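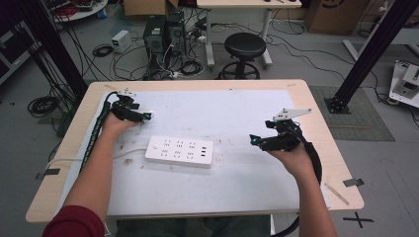

Veronika Pichler has been trying to get through the story of the goat for ten minutes now, and every time she reaches the part where it climbs onto the stage she has to put her tea down and start again.

"It was the accordion," Jericho Marquez says, stepping in to help. "It came for the accordion. We've never had a reviewer pay that much attention."

The two of them make up half of Sadodard, the folk four-piece who've spent the better part of a decade playing country halls, pub back rooms and (once, memorably) a shearing shed, and whose third album, Drindside, finally arrives this winter. We're in Darcy Ruddock's kitchen, the unofficial headquarters of the band, where the kettle hardly gets a rest and a double bass leans in the corner with a tea towel over its shoulder. Darcy is at the stove making enough soup for a football club. Sixten Brekke, the drummer, is meant to be here too but has gone looking for a park.

Drindside is named after the property where they recorded it, and it's a lovely, unhurried thing, full of harmonies that seem to wander in from the next room. They'd set aside a fortnight in March and came home with 40 songs, most of which, Darcy cheerfully admits, were rubbish.

"There were three about the same bridge," he says. "It's a good bridge, mind you. But it isn't worth three."

The bridge survives in just the one, Marciniak, a slow waltz which Veronika wrote for her grandmother and which she very nearly left off the record altogether. It was their producer, Tín Lại, who talked her round, mostly by going quiet after the first take and then asking, ever so politely, whether she'd mind if he rang his mum.

"I thought, well, all right then, I suppose we're keeping it," she says, colouring a little.

They've had bigger offers over the years, and there was a stretch after the second album when a label wanted them in the city and in matching jackets. Jericho still has his. But they all seem happiest in rooms that hold 100 people, or 200 if the supper tables get folded away, where you can hear somebody's nan humming along in the second row.

The front door bangs and Sixten comes in, full of apologies and carrying a loaf of bread.

"Have you told her about the goat?" he asks, and off goes Veronika again.

Drindside is out in June 2023 on Oltonus.

Filed under: Music, Features, Folk & Roots

More from Music
Five country halls with surprisingly good sound
Learning the fiddle at sixty: a reader's diary
Winter gig guide: what's on near you

We use cookies to improve your visit. By continuing to browse you agree to our cookie policy.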